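The Ferry to Skesari

Print this story | E-mail this to a friend

So I'd told everyone I was fine with boats. I am not fine with boats! My brother-in-law Efe Okoro booked us the overnight ferry from Enness to Skesari (16 hours, if the wind behaved) and I said lovely, can't wait, and went straight to the chemist for tablets.

The wind didn't behave. By seven I was wedged on a bench near the kiosk, the colour of old porridge, next to an elderly gentleman with a cello case. Thaddäus Reisinger, he said, and held out a bag of ginger lollies. He'd made the crossing every September since his wife died, because she'd owed a man on the island a tune.

"Owed him?" I said.

"She lost at cards."

Well, I forgot to be sick. He told me the whole thing - the card game, the wedding it spoiled, the 18 letters that went back and forth afterwards - and Efe slept through all of it with his mouth open.

We docked in the dark. There was a bloke on the pier in a grey cap, hands in his pockets, and Thaddäus walked down the ramp ahead of us and sat on a bollard and played, right there, with the trucks rolling off behind him. It took 2 minutes, maybe. The bloke nodded, picked up the cello case and carried it to his car.

I slept until noon at my aunt's place, still swaying.

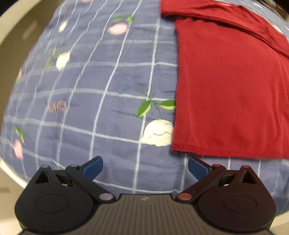 Efe reckons I dreamed the cello. But I've still got one ginger lolly in my coat pocket, gone soft, and I'm not letting him have it.

We use cookies to improve your reading experience. Accept | Manage settings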